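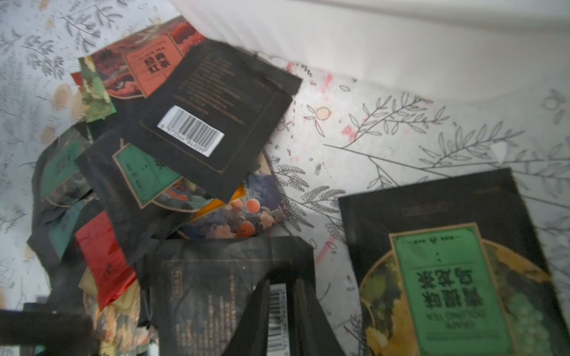 Tea packets on a botanical print, one black packet turned to show its barcode and back label.

How to sort and store a mixed tea collection

Individually wrapped tea bags build up fast. A sampler box at Christmas, a handful from a motel, a few swapped with a neighbour, and before long the pantry has a drawer that won't close. The method below takes an afternoon and suits any mixed lot of wrapped bags, loose-leaf pouches and half-finished boxes.

What you need

A clear flat surface, such as a bed or a dining table
A marker that writes on foil
Small paper labels or masking tape
Two or three lidded tins or jars
A shallow tray or an old shoebox
Kitchen scales, if you have loose leaf

Step 1. Get everything out

Empty every cupboard, canister and handbag. Work tea included. Don't start sorting until it's all in one place, or you will end up doing the job twice. Put loose-leaf pouches to one side and leave the wrapped bags in a heap.

Step 2. Read the backs

The front of a packet tells you the flavour name. The back usually has the ingredients, the brewing time and, with luck, a best-before date. Many single packets carry no date at all because it was printed on the outer box, which has long gone in the recycling. For those, write the month you are sorting on the wrapper and treat them as the oldest you own.

Small print on dark wrappers is easier to read side-on to a window. A phone torch held low does the same job at night.

Step 3. Throw out what's finished

Tea past its date is rarely unsafe if it has stayed dry, but it goes flat. Check for:

Torn or unsealed wrappers
Paper bags that have gone brown or stiff
Any musty smell
Pantry moth webbing (bin the lot that was stored with it and wipe the shelf down)

Plain stale black tea can go on the compost once the bag is opened and the leaves tipped out. Some bags contain plastic mesh and won't break down.

Step 4. Make four groups

Black, green and white, herbal, and strongly scented. The last group matters most. Peppermint, chai and anything smoky will flavour whatever sits next to it, even through a paper envelope. Foil holds the smell in better, but keep those separate too.

Sorting by time of day also works - morning teas in one tin, caffeine-free in another - as long as the scented ones still get their own container.

Step 5. Choose the containers

Light, air, heat and damp are what spoil tea. An opaque tin with a tight lid beats a glass jar on the bench. If you only have glass, keep it in a closed cupboard. I use two square Zasholm tins for the wrapped bags and an old Powell biscuit tin for the chai. Wash and air any tin for a day before you fill it.

Stand the packets on edge like index cards, oldest at the front. New ones go in at the back.

Step 6. Deal with the loose leaf

Squeeze the air out of each pouch, fold the top twice and clip it. Weigh what's left and write the amount on the label. My biggest pouch came in at 595 grams, a bulk order of Tadodov breakfast blend, and it was split between two tins so that one could stay sealed.

Where to keep it

Away from the stove, the kettle and the dishwasher. The cupboard over the rangehood is the worst spot in most kitchens. Don't put tea in the fridge, where it picks up moisture and the smell of last night's curry.

Keeping on top of it

Leave one shallow tray near the mugs and fill it with the oldest packets. Drink from the tray first and top it up from the tins when it runs low. Go through the tins again in January, after the gift boxes have arrived.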